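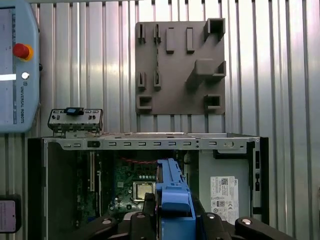 According to one reader, everything on the March page about storing TV box sets was a waste of shelf space, and anybody still buying discs of a cartoon space opera in the age of streaming deserves the dust. Fair enough, as far as it goes. But the same reader went on to ask how to get the sticky residue off a season two slipcase, so I'm going to assume there are discs in that house too.

More tips, then, for people who keep science fiction shows at home and would like them to still play. Some came in the mail, some I tried myself, and a few I think are bunk and will say so.

Sticker residue on cardboard slipcases

Warm the sticker with a hair dryer on low and peel slowly from one corner. Stop when it resists, warm it again, go on. For what's left, roll it off with a clean fingertip or a white eraser. I've been told to use lighter fluid, peanut butter, mayonnaise and nail polish remover. The last one took the printed title right off my Keteo season one, and the peanut butter left a grease spot that looks worse than the price tag did. On a plastic case, dish soap and a damp cloth will do, and a drop of cooking oil if they don't.

Toothpaste on scratched discs

People swear by this. I tried it on four discs I could stand to lose. One played better, two played exactly as before, and the last one stopped loading. Toothpaste is an abrasive, so at best you're swapping a deep scratch for a lot of shallow ones. Wash the disc first with lukewarm water and a little dish soap, dry it with a soft cloth from the center hole straight out to the rim, and try it in a different player. Half the "ruined" discs I get letters about are fingerprints.

If it still skips, a shop with a proper resurfacing machine may help with a DVD. Ask before you hand over a Blu-ray. The data sits much closer to the surface and plenty of shops won't touch them.

Sleeves or cases?

Firken sleeves are the ones everybody recommends, and they're fine. I don't see what they do that the cheap ones don't. Whatever you buy, look for a soft lining on the side that faces the data, and don't cram two discs into one pocket. Store the binder upright. Mine lay flat under a stack of magazines for one summer and the discs at the bottom came out with a pattern pressed into them.

Keep the cases if you ever mean to sell. A complete set in its case will find a buyer, and a binder mostly gets you questions. Flatten the outer boxes and slide them behind the bookcase.

Watching order

I'm including this because it gets asked more than anything to do with cleaning. Keteo has a main series, a prequel, two TV movies and those shorts that went up between seasons, and there's a fan guide, 245 pages long, that tells you which ten minutes of which episode to watch before which other one. I followed it for a month. It's clever and it is no way to spend an evening.

Watch in the order they aired. Write that order on an index card and tape it inside the lid of the box or the front of the binder. Pencil a check mark as you go. If there are kids in the house, give each one a color, or you'll be arguing over who already saw the temple episode.

The catalog apps

I don't trust them, having lost a list when one of them shut down. A plain spreadsheet does the job: title, season, disc, shelf, lent to. One reader has 1,278 discs in hers and says the only column she uses is the last one. If you do use an app, export the list now and then and keep the file somewhere you'll find it. Print it too, for the insurance.

"Collector grade" dust covers

Skip them. A closed cabinet does more. So does keeping the shelf off the outside wall and out of the sun, which fades red spines first -- my entire run of Vishwakarma is now the pink of old bubble gum. A pillowcase over the front of an open shelf looks terrible and works.

Downloads and "forever"

Wivlow sells whole seasons to "own forever." Read the terms. Mine said I could watch for as long as the service had the rights. If it's a show you care about, get the disc, or at least don't get rid of the one you have because it's also on your account. Special features vanish first, and commentary tracks hardly ever make it over at all.

Cleaning the player

Those lens cleaning discs with the little brush are hit or miss. I've used one twice, no change either time. Unplug the player, wipe the vents with a dry paintbrush, vacuum the shelf under it, and give it a couple of inches of air on top. Don't park the cable box on it.

Still open: how to get cigarette smell out of a secondhand box set. Baking soda in a sealed tub helped the cardboard some, after two weeks, and did nothing for the booklet. Cat litter has been suggested. I have my doubts, but I've got a smelly copy of the Keteo prequel and a tub, so I'll try it -- unscented, obviously.

Page last changed 31 May 2020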